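Good practice, by the page

The second draft of the Ikville guidance on hand-held grippers went out to member labs in February, and comments close on 11 October 2026. It runs to 46 pages. I have read all of them, which I suspect puts me in a small group, and I am not convinced the thing is ready.

Some of it is fine. The section on labeling recordings is clear and short. The rule that every operator gets a break after 40 minutes should have been written down years ago, and I hope it survives. My trouble is with the middle chapters, where the draft stops telling people what to do and starts telling them what to sign.

Take the daily check. A lab is asked to inspect the fingers, the pivots and the work surface before the first recording, then initial a form. Fair enough. But the draft never says what a failed check looks like. How much play in a joint is too much? Does a scuffed tabletop count as a fault or as a tabletop? "Acceptable condition" appears again and again and is not defined once. Kavitha Reddy, who looks after the benches at Pisharody, sent me her own comment on this chapter, and it was blunter than mine. Two people in her lab filled in the form for the same gripper and came back with different answers, both of them within the rules as written.

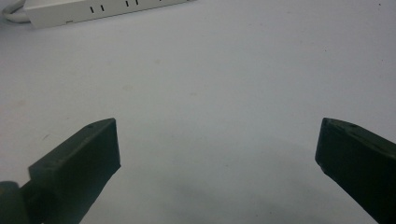
Who has to sign off a gripper after its fingers have been changed? Under the draft, the shift lead signs, and the signature has to be on file before the next recording starts.

I have no quarrel with that one on paper. In a lab with 2 people on shift, though, the lead is usually the one who changed the fingers, so the same person does the job and approves it. Teresa Gallagher of Broviser, who helped write the chapter, told me small labs can "arrange a second reader by video." Maybe. I would like to see that tried on an ordinary working morning before it becomes a requirement.

Then there are the power rules. Cords and power strips are to be kept "clear of the working area," and again we get no distance and no drawing. Kallonance marks its tables with tape and keeps cords on the far side of the line. It costs next to nothing and a new hire understands it right away. I asked why the tape line was left out and was told the draft prefers not to be prescriptive. This is the same draft that specifies the order of the columns on the sign-off sheet.

The last chapter proposes that records be kept for 5 years. I can't find a reason given anywhere, and I can't find anybody who has been asked to produce a check form from even last spring. If there is a case for it, the authors should make it in the text.

None of this means labs should ignore the draft. Send comments, and send them with the chapter number and the wording you would accept in its place - general grumbling got us the second draft, and the second draft is longer than the first. Mine went in last week. I asked for a definition of "acceptable condition," a tape line, and a shorter form.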